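Bostero folding work table, 3 months of use

I bought this table in May from the Stoltton shop, because my old desk was too low and my back was complaining every evening. I am 1.88 tall and most tables are made for shorter people, so height was the first thing I checked.

The box came in 2 days. Assembly is simple, but the instruction sheet is very small and the drawing of the left leg is printed the wrong way. I had to take out four screws and start again. The leg lock is strong and makes a clear click. When I lean with both elbows, the top moves a little to the side, less than my Cheema table did, and that one was more expensive. 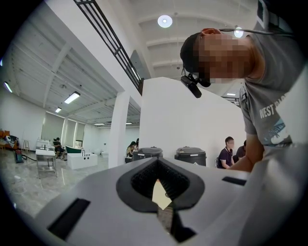

Leaning in over the work.

For standing work I use the highest position. I can cut fabric and wrap parcels there for one hour and my back stays quiet. For writing by hand it is too high, so I go down one step. Changing the step needs two people, or one person with patience. The manual says the limit is 100 kg. I never tried this and I do not plan to.

The surface cleans well with a damp cloth. Ink from a marker stayed, and I removed it with alcohol. The edge is my main complaint. It is quite sharp under the forearm, and after a long afternoon I have a red line on the skin. I put soft tape on it, now it is fine.
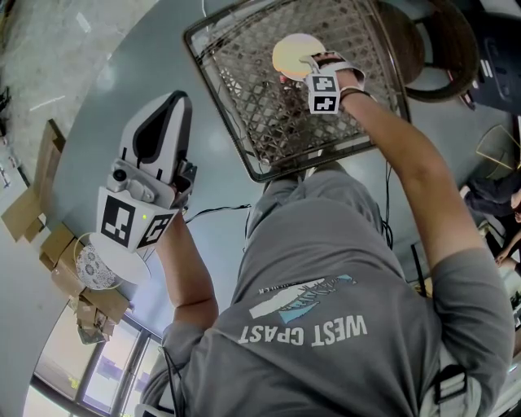 Both arms forward over a table top.

One rubber foot fell off in the second week. I wrote to Sirkgate, who handle the spare parts, and they sent a new one without charge. The order number for the foot is 2718, if you need the same.

I give four stars from five. I would buy it again for standing work, but for a writing desk I would look for something with a round edge.

Posted September 29, 2022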